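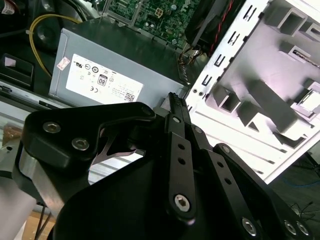
Gasis opened its repair workshop in Prustgate to visitors for an afternoon this month, and most of them headed straight for the bench where a robot arm was being shown at work on old desktop computers. The firm takes in office machines from councils, schools and small businesses, strips out what can be used again and sends the rest for recycling. The demonstration dealt with the power supply, a part that is awkward to reach in many cases. With the side open, the grey unit sits close up against the motherboard, and the gripper has to come in over the top of it without catching the cables. The white label, with its 80 efficiency logo and CE mark, is in view above the gripper.

Muscombe
19 March items — posted March 19, 2020
By Fredy Pacheco

Fidelina Arboleda, who runs the workshop, told visitors that the arm is still on trial and works alongside the bench staff. "People expect it to be fast and it isn't," she said. "A person with a screwdriver will beat it on most machines. What we want to know is whether it can do the same job all day on a mixed pile of computers that nobody has sorted first."

Gasis handled 1,501 desktop computers last year. The trial, which goes by the name of Pollock, began with a batch of 107 machines set aside from that total, and a further 200 are to go across the bench before the firm decides whether to carry on. Cables are the main trouble. Two cases of the same make can be wired quite differently, and a loose lead lying over a part is enough to stop the arm and bring a member of staff over.

Questions from visitors were mostly about jobs. Ms Arboleda said no posts had been cut and that the bench team had been given time to learn how to set the arm up. One visitor asked about laptops. These are not part of the trial — the parts are glued or packed too tightly, she said, and the firm will go on doing them by hand.

There was also a table of refurbished machines for sale, and a short talk on wiping hard drives before giving a computer away. The talk ran over and the last group had a shorter turn at the bench.

A second open afternoon had been pencilled in for April but is now on hold, and Gasis says it will give a new date when it can. Schools that had already booked will be contacted by the workshop. Anyone with old desktops to hand in should ring first, as the storeroom has space for 300 and is nearly full.

Copyright 2020 Muscombe News | Contact the newsdesk | Back to top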